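La finition à l'huile dure a longtemps été l'affaire des parqueteurs. Elle gagne depuis quelques années le mobilier de bureau, les plans de cantine et les comptoirs, où elle remplace des vernis polyuréthane difficiles à réparer. Le changement paraît mineur au catalogue. Dans l'atelier, il modifie l'ordre des opérations, les temps de séchage et le calcul du prix de revient.

## Un film ou une imprégnation

Un vernis forme une couche continue au-dessus du bois. Sa résistance dépend de son épaisseur et de son adhérence, et son défaut habituel est connu : une rayure qui traverse le film laisse entrer l'eau, le bois gonfle localement, l'écaille s'agrandit. La reprise suppose presque toujours un ponçage complet de la face.

Une huile dure pénètre dans les premiers dixièmes de millimètre et y polymérise au contact de l'oxygène. Elle contient en général une huile siccative, lin ou bois de Chine, une fraction de cire et un siccatif métallique. La surface reste ouverte à la vapeur d'eau. Elle marque plus vite qu'un vernis, mais elle se reprend par zones, avec un abrasif fin et un chiffon.

L'atelier Eichhorn, qui fabrique des plateaux pour la restauration collective, a basculé toute sa production en juillet. Sur une série de 196 plateaux, 6 sont revenus en reprise après livraison, tous pour des auréoles près des chants. La cause a été trouvée au débit : les chants, poncés au même grain que les faces, absorbaient davantage et restaient sous-chargés en cire après essuyage.

## Le ponçage décide de la teinte

Plus le grain final est fin, moins le bois absorbe et plus il reste clair. Un plateau arrêté au grain 120 fonce nettement à la première couche ; le même, conduit jusqu'au 180, garde une tonalité plus proche du bois brut. Au-delà, les fibres sont écrasées, l'huile reste en surface et sèche en plaques.

Les essences claires posent une difficulté supplémentaire, car l'huile de lin jaunit avec le temps, surtout à l'abri de la lumière. Les formulateurs y répondent par une charge de pigment blanc, faible, qui compense la dérive. Le dosage se règle sur chute, jamais sur nuancier — deux lots d'une même essence peuvent réagir différemment.
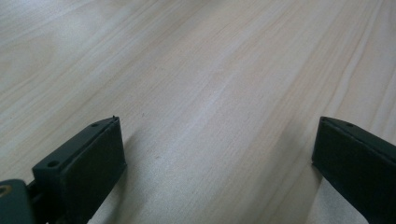 *Sur un plateau de bois clair, la largeur des veines varie de la ligne fine à la bande diffuse.*

## Deux produits, deux calendriers

Fellico, huile monocomposant, s'applique en deux couches au rouleau ras. L'essuyage de l'excédent intervient au bout de quinze minutes, et la seconde couche attend le lendemain. Le durcissement complet demande 3 semaines à température d'atelier, période pendant laquelle le plateau peut servir à sec mais ne doit pas être lavé.

Privov ajoute un durcisseur isocyanate. Une seule couche suffit et le délai avant lavage tombe à cinq jours. En contrepartie, la vie en pot est courte, le mélange doit être pesé et l'applicateur travaille sous protection respiratoire. Pour de petites séries, la perte de produit en fin de pot annule une bonne part du temps gagné.

Reste l'entretien. Enedska, qui gère des salles de restauration d'entreprise, a intégré à ses contrats un passage annuel d'huile de maintenance. Son parc compte 415 tables ; l'opération se fait hors service, par salle entière. Le cahier des charges proscrit les détergents alcalins, les éponges abrasives et les dégraissants de cuisine, responsables de la plupart des zones ternes relevées à l'inspection.

## Sécurité et déchets

Les chiffons imprégnés d'huile siccative peuvent s'enflammer spontanément. L'oxydation dégage de la chaleur, et un chiffon en boule ne l'évacue pas. La consigne tient en deux options : étalement à plat à l'extérieur jusqu'à raidissement, ou immersion dans un bac métallique fermé. Les poussières de ponçage d'un bois déjà huilé présentent le même risque dans le sac de l'aspirateur, qu'il faut vider en fin de poste.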